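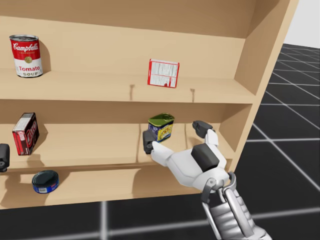
Our lab partners in the other section asked, fairly enough, why we didn't just test one controller properly and leave the second for October. We did talk it over, and I'm still glad we kept both!

## Comparing two controllers, Pillia and Skemuler

Each one got 500 simulated reaches into the same wooden shelf, with the same two-finger grippers (soup can, cracker box and all the rest of the groceries). Pillia finished 238 of its reaches with a clean grasp, and Skemuler finished 208, though it was much gentler near the side panels.

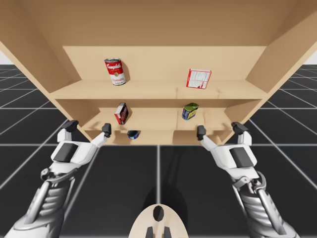

The lower shelf gave both of them grief, and I'd like to try a slower wrist turn there before we change anything else.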